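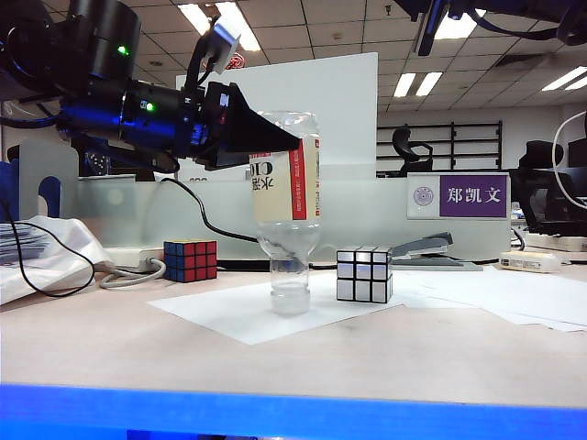 Diapositiva 1. El brazo con la botella invertida, el tapón justo encima de la mesa.

Notas del ponente. Charla interna, 12/19/18. Versión larga; si vamos mal de tiempo, saltar el bloque de los cables.

Empezar sin saludo largo. Preguntar a la sala quién tiene un brazo montado en una mesa de oficina. Esperar a que levanten la mano. Preguntar después quién lo ha recalibrado desde marzo. Esperar también.

El título que me pusieron en el programa es «Puesta a punto sin esfuerzo». Yo no lo elegí y no lo voy a defender. El manual de Stestier promete una célula lista en una mañana, y llevo demasiadas mañanas de esas como para repetirlo delante de gente que luego tiene que hacerlo.

Sobre la botella: es una pieza de prueba muy agradecida para el público y bastante mala para el mantenimiento. Plástico transparente, acanalado, que cede al apretar. Una pinza con holgura la sujeta igual que una pinza sana, porque la botella se deforma y tapa el defecto. Cuando alguien me enseña un agarre bonito con una botella, le pido que lo repita con algo rígido y de aristas conocidas. En la mesa hay dos cubos, uno de colores y otro plateado de espejo. El de colores me sirve. El plateado lo uso para fastidiar a la visión, que con los reflejos suele decir tonterías con mucha seguridad.

(Pausa. Beber agua.)

Bloque de la pinza. El dedo en cuña se desgasta por la punta, y la punta es lo último que mira todo el mundo. Mi rutina, que no es la oficial:

Cerrar la pinza en vacío y mirar la rendija entre los dedos a contraluz. Si la luz no pasa igual a los dos lados, parar.
Apretar los tornillos del soporte de arriba. Con la mano primero; si alguno gira con la mano ya tenemos la avería.
Repetir 10 cierres seguidos y volver a mirar.
Apuntar el resultado en papel. He perdido dos registros en la herramienta de Herlow y ninguno en la libreta.

Aquí alguien preguntará por la autocalibración de Birnutby. Respuesta corta: la he probado en 4 células y en una sola dio un valor que yo firmaría. En las otras dio un valor, que es distinto. El programa termina en verde pase lo que pase. Un piloto verde en una junta dice que la junta tiene corriente, y de ahí no me muevo hasta que alguien me enseñe la medida.

Bloque de los cables (saltable). El cable que baja de la pinza tiene que hacer una curva larga y no tocar nada en todo el recorrido. Lo digo así de seco porque casi todas las averías «de software» que me han traído este año eran un cable rozando en una postura que no salía en la demo. El de encima, el del soporte, es más traicionero. Moverlo con el dedo con el brazo parado y mirar si se pierde la señal. Con el brazo en marcha no se mete el dedo, y me da igual la prisa que haya.

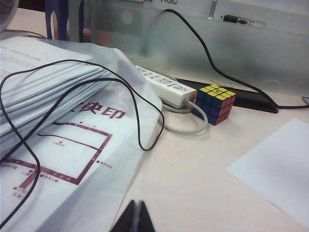 Ahora la mesa, que nadie incluye en el plan de mantenimiento. Un cable fino haciendo un lazo encima de una bolsa es un enganche esperando a la pinza. La bolsa, además, es translúcida y arrugada, y la cámara de muñeca no tiene por qué saber dónde acaba la bolsa y dónde empieza la mesa. La regleta junto al cubo: si el brazo empuja el cubo, el cubo empuja la regleta. He oído que así se entrena «en condiciones reales». Puede ser. Pero entonces no me pidan a la vez una repetibilidad de catálogo, porque con los papeles moviéndose no sé qué estoy midiendo.

Fijarse en las puntas de los dedos, abajo del todo. Esa silueta es la referencia más barata que tenemos. Guardar una captura el día de la instalación, con la pinza en una apertura anotada, y compararla cada 15 días. Si las puntas han cambiado de sitio en la imagen, se ha movido la cámara o se ha movido la pinza. Cuál de las dos, toca averiguarlo con la llave en la mano; la captura no lo dice, y el informe automático de Nuttall tampoco, aunque lo redacte como si lo supiera.

Si preguntan por costes: no tengo cifras que me crea. Pasar.

Si preguntan si cambiaría los dedos de serie: sí, cuando la rendija se vea torcida dos revisiones seguidas. Antes no. He visto cambiar dedos nuevos por dedos nuevos y quedarse el fallo donde estaba, en un tornillo.

Último punto, leer despacio. La lista completa tiene 13 comprobaciones y está en la carpeta compartida, con la hoja para imprimir. Pido que la prueben en una sola célula y me traigan lo que no cuadre, también si lo que no cuadra es la lista.

Turno de preguntas. Dejar puesta la diapositiva de la mesa.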